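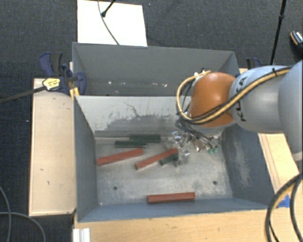
Red and green blocks in the grey metal bin.

Since I moved to Hindton I have become a person who looks at teeth. Before, I was looking at birds, like everybody, but the fields behind my street are full of rabbits and voles, and in winter, when the grass is low, you find their bones quite easily.

The first skull I picked up was long, with two big orange teeth in front. I was sure it was a young rabbit. I wrote this in my notebook and I even drew it. It was a mistake, and I want to explain it, as I think many beginners make the same one.

Rabbits and hares are not rodents. They belong to their own order, the Lagomorpha, together with the small pikas of the mountains. The quickest way to see it is to turn the skull over and look behind the upper front teeth. A rabbit has a second pair there, very small, like two pegs hidden behind the large ones. A rodent has only one pair. My skull had one pair. Also the colour should have told me: the front teeth of many rodents are orange or yellow on the outside, because there is iron in the enamel, and those of a rabbit are white. In the end it was a brown rat.

There is a third sign which I like the most. On the side of a rabbit's face, in front of the eye, the bone is not solid. It is full of small holes, like lace or a very fine net. When I saw it for the first time I thought the skull was damaged, and I put it back under the hedge! I went to look for it in December, but of course it was gone.

With voles it is more difficult. The cheek teeth have a zigzag pattern of triangles on top, and you need to count the angles on certain teeth to separate the species. I do this with a hand lens and a lamp, and after 12 teeth my eyes are tired. For the field vole I look at the second upper molar, which has a small extra loop at the back on the inner side. The bank vole does not have it, and its adult teeth grow roots — those of the field vole stay open at the bottom and continue to grow for the whole life.

My collection is now 40 skulls, nearly all of them small. Most came out of owl pellets from the old barn on the Wallner road. I soak the pellets in warm water and open them with two needles. It is slow work, and the smell is less bad than my family says.

A reader asked me if hares and rabbits can be separated by the skull also. Yes, usually. The passage behind the nose, seen from below, is clearly wider in the hare, and the whole skull is bigger. But with a young hare I am careful, and I have one on my shelf which still has a question mark on the label.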